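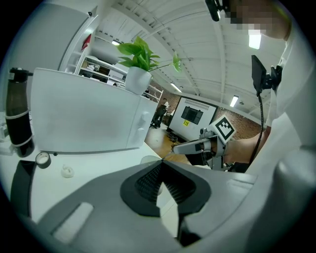 콘드우드(Kondwood)는 보드게임 규칙서를 쓰고, 고치고, 옮기는 회사입니다. 게임은 만들지 않습니다. 한 번 만들어 본 적이 있는데 그 이야기는 아래에 따로 적었습니다.

저희가 하는 일을 부모님께 설명하려면 보통 두 번쯤 실패합니다. "게임 회사 다닌다"고 하면 컴퓨터를 고쳐 달라고 하시고, "설명서 쓴다"고 하면 전기밥솥 회사에 다니는 줄 아십니다. 밥솥 설명서는 그래도 밥을 지을 줄 아는 사람이 읽습니다. 규칙서는 세상에 없던 규칙을, 피자가 식어 가는 동안, 빨리 시작하자고 재촉하는 친구들 앞에서 소리 내어 읽어야 하는 글입니다. 저희는 그 사람을 '낭독자'라고 부릅니다. 회사의 모든 문장은 낭독자를 위해 씁니다.

## 시작

콘드우드는 말다툼에서 시작했습니다. 공동 대표인 브라니슬라프 신델라르시(Branislav Šindelář)와 도우칸 카라불루트(Doğukan Karabulut)는 같은 보드게임 모임의 회원이었고, 어느 12월 저녁 「다으델렌(Dağdelen)」이라는 터널 파기 게임을 펼쳤습니다. 규칙서 9쪽에 이런 문장이 있었습니다.

> 플레이어는 인접한 갱도를 가진 플레이어의 광차를 자기 차례에 옮길 수 있다.

'자기'가 누구냐를 두고 밤 11시까지 이야기했습니다. 브라니슬라프는 광차 주인의 차례라고 했고, 도우칸은 옮기는 사람의 차례라고 했습니다. 나머지 두 사람은 외투를 입었습니다. 게임은 끝나지 않았고, 출판사에 보낸 문의에는 한참 뒤에 답장이 왔습니다. 답은 "둘 다 가능합니다"였습니다.

두 사람은 그 답장에 화가 나서 규칙서를 통째로 다시 써서 보냈습니다. 출판사는 고맙다고 했고, 돈은 주지 않았고, 다음 쇄에 그 글을 그대로 실었습니다. 두 번째 출판사부터는 돈을 받았습니다. 회사가 된 것은 그때부터라고 봅니다.

참고로 9쪽 문장은 지금 이렇게 되어 있습니다. "내 차례에, 내 갱도와 맞닿은 갱도의 광차 하나를 옮길 수 있습니다. 누구의 광차든 괜찮습니다." 도우칸의 해석입니다. 브라니슬라프는 게임이 더 나빠졌다고 지금도 생각합니다.

## 하는 일

**새로 쓰기.** 디자이너가 머릿속에 있는 게임을 말로 설명해 주시면 받아 적습니다. 대개는 세 시간쯤 걸리고, 두 시간째에 "아, 그리고 당연히"로 시작하는 말이 나옵니다. 그 뒤에 오는 내용이 보통 규칙의 절반입니다. 저희는 이 말이 나올 때까지 펜을 내려놓지 않습니다.

**고쳐 쓰기.** 이미 있는 규칙서를 보내 주시면 됩니다. 빨간 글씨가 많이 돌아오더라도 상심하지 마십시오. 저희끼리도 그렇게 합니다. 이 소개글도 네 번 돌려받았습니다.

**옮기기.** 영어, 체코어, 튀르키예어 규칙서를 한국어로 옮기고, 그 반대로도 합니다. 한국어는 주어를 생략해도 말이 되는 아름다운 언어이며, 그 점이 규칙서에는 재앙입니다. "카드를 한 장 줍니다"라는 문장을 받으면 누가 누구에게 주는지부터 여쭙니다. 디자이너 두 분 가운데 한 분은 여기서 잠시 말이 없어지십니다.

**용어 정리.** 한 규칙서 안에서 같은 물건이 '토큰', '말', '마커', '그 나무 조각'으로 불리는 경우를 자주 봅니다. 프루담(Prutham) 시리즈를 맡았을 때는 본판과 확장판에 흩어져 있던 표제어 1,370개를 한 표에 모았습니다. 그중 같은 뜻인데 이름만 다른 것이 200개였습니다. '시장', '장터', '마켓', '상점가'가 모두 같은 칸을 가리켰고, '장'이라는 칸은 전혀 다른 곳이었습니다. 표를 받으신 담당자께서 "이걸 정말 하셨네요"라고 답장하셨는데, 저희는 칭찬으로 읽었습니다.

**질문 답변.** 출시 뒤에 들어오는 규칙 문의를 대신 받습니다. 지금까지 답한 문의는 2,240건이고, 그중 꽤 많은 수가 한창 게임을 하시던 중에 보낸 것입니다. 느낌표의 수로 알 수 있습니다. 다툼이 있는 경우 저희는 누구의 편도 들지 않지만, 규칙은 대체로 한 사람의 편을 듭니다. 문의하신 분 쪽인 경우는 생각보다 적습니다.

## 일하는 순서

원고를 받으면 먼저 구성물 없이 읽습니다. 글만으로 게임이 그려지는지 보려는 것인데, 첫 독회에서 그려진 적은 거의 없습니다. 표시해 둔 의문을 모아 디자이너께 보냅니다.

답이 오면 초고를 쓰고, 그 게임을 한 번도 해 보지 않은 네 사람을 모셔 소리 내어 읽게 합니다. 이 자리에 저희 직원도 한 명 앉지만 말을 할 수 없습니다. 고개를 끄덕여도 안 됩니다. 눈썹도 조심해야 합니다. 도우칸은 한숨을 쉬었다는 이유로 두 번 퇴장당했고, 그 뒤로는 주로 문밖에서 기다립니다.

낭독자가 같은 문장을 두 번 읽으면 그 문장은 다시 씁니다. 문장을 건너뛰어도 다시 씁니다. "뭐, 하다 보면 알겠지"라는 말이 나오면 그 쪽 전체를 다시 씁니다. 이렇게 세 차례 하고 나면 원고는 보통 처음보다 짧아져 있습니다. 글자 수로 비용을 받던 시절에는 이것이 경영상의 문제였습니다. 지금은 건별로 받습니다.

마지막으로 찾아보기를 만듭니다. 저희는 네 쪽짜리 규칙서에도 찾아보기를 넣자고 제안합니다. 대부분 거절당합니다.

## 저희 문장의 규칙

회사 안에서 쓰는 지침이 따로 있습니다. 지침의 분량이 웬만한 규칙서보다 길다는 지적을 받아 일부만 옮깁니다.

- '할 수 있습니다'는 안 해도 될 때만 씁니다. 꼭 해야 하면 '합니다'라고 씁니다.
- '적절히', '알맞게', '상황에 따라'는 쓰지 않습니다.
- 예시에 나오는 사람은 늘 같은 순서로 앉습니다. 갑자기 다섯 번째 사람이 등장하면 안 됩니다(있었던 일입니다).
- 승리 조건은 첫 쪽에 둡니다. 반전은 소설에 맡깁니다.
- 동점일 때의 규칙을 씁니다. "가장 최근에 양을 쓰다듬은 사람이 이깁니다" 같은 것은 디자이너께 한 번 더 여쭙습니다.
- 느낌표는 규칙서 한 권에 하나까지. 대개 "게임이 끝납니다!"에 씁니다.

'인접'이라는 말에 대해서는 별도 문서가 있습니다. 대각선이 포함되는지가 쟁점이며, 읽고 싶으시면 메일을 주십시오. 아직 요청하신 분은 없습니다.

## 사람들

**브라니슬라프 신델라르시**는 새로 쓰기와 체코어를 맡습니다. 예전에는 보험 약관을 썼습니다. 약관과 규칙서가 어떻게 다르냐는 질문을 받으면, 규칙서는 사람들이 읽다가 포기하는 속도가 더 빠르다고 대답합니다. 각주를 좋아하지만 회사에서는 금지되어 있습니다.

**도우칸 카라불루트**는 옮기기와 낭독 모임, 그리고 견적을 맡습니다. 튀르키예어 규칙서에 대해서는 타협이 없고 견적에 대해서는 약간 있습니다. 게임은 굉장히 못합니다. 규칙을 다 아는 것과 이기는 것은 별개라는 점을 고객 앞에서 몸소 보여 드리고 있습니다.

그 밖에 편집자와 조판자가 일감에 따라 함께합니다. 이름을 올리자고 했더니 모두 사양했습니다. 친구들에게 규칙 질문을 받게 될까 봐 그렇다고 합니다.

## 저희가 만든 게임

앞에서 약속드린 이야기입니다. 제목은 「그루도들리(Grudodley)」였고, 가상의 마을에서 우체국을 운영하는 게임이었습니다. 규칙서는 지금 보아도 훌륭합니다. 모호한 문장이 하나도 없고, 찾아보기가 있으며, 낭독자가 한 번도 멈추지 않았습니다. 덕분에 사람들은 아주 빠르고 정확하게 이 게임이 재미없다는 것을 알게 되었습니다.

100부를 찍었습니다. 아직 남아 있으니 필요하신 분은 말씀해 주십시오. 상자가 튼튼해서 다른 게임을 넣어 두기에 좋다는 후기가 있습니다.

## 맡기시기 전에

저희가 못하는 일도 적어 둡니다. 게임의 균형은 봐 드리지 못합니다. 삽화도 그리지 않습니다. 재미있는지 물어보시면 대답은 해 드리지만, 위에 적은 이력을 감안해 주십시오.

급한 일도 받기는 합니다. 다만 인쇄소에 파일을 넘기기 전날 밤에 "규칙서만 한번 봐 주세요"라고 하시면, 저희가 할 수 있는 것은 대체로 위로입니다. 구성물 목록이 확정된 무렵에 연락 주시면 가장 좋습니다. 카드 수가 그 뒤로 바뀌지 않으면 더 좋고, 그런 일은 저희도 이야기로만 들었습니다.

원고는 어떤 형식이든 괜찮습니다. 냅킨에 적힌 것도 받아 보았고, 음성 메시지 열네 개로 받아 본 적도 있습니다. 열한 번째 메시지에서 세 번째 메시지의 규칙이 취소되었는데, 그 게임은 지금 잘 팔리고 있습니다.

첫 상담은 무료이고, 원고 두 쪽까지는 시험 삼아 고쳐 드립니다. 문의 메일에는 게임의 이름과 인원수, 그리고 한 판에 걸리는 시간을 적어 주십시오. 시간은 상자에 적을 숫자 말고 실제로 걸린 숫자로 부탁드립니다.

규칙을 두고 지금 다투고 계신 분은 메일 제목에 '진행 중'이라고 써 주시면 먼저 읽겠습니다. 밤 11시 이후에는 답장이 없습니다. 그 시간에는 저희도 대개 누군가와 다투고 있습니다.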